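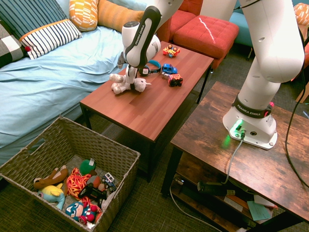 Mustonen, the family furniture shop run by Hilkka and Arvo Honkanen, will hold its second spring toy collection from 22/05/2019 until the end of the month. Families are asked to bring in toys their children have outgrown, and these will go to playrooms and waiting rooms in the area. Most of what people give is the sort of thing left on a coffee table at the end of the day, such as a unicorn plush or a few toy vehicles, and all of it is welcome.

The first collection, in April, brought in 232 toys. About 50 needed small repairs before they could be passed on.

**What to bring**

- Soft toys, washed and fully dried
- Toy cars, trucks and other vehicles, with all wheels fitted
- Wooden puzzles and building blocks, in a closed bag or box

The shop cannot take battery chargers, car seats or anything with broken glass.

"Last time people asked if a toy with a scratch was good enough. It is," said Hilkka Honkanen. "We would just like the pieces of a set to be kept together."

Toys can be left at the counter during opening hours. Larger bags can be collected from homes within 3 miles of the shop, if booked 2 days ahead. Sorting will take place in the back showroom, led by Leena Heinonen, and repairs will be done by Aivar Kivi.

Questions about collection from home should be put to Tibor Fülöp at the shop counter.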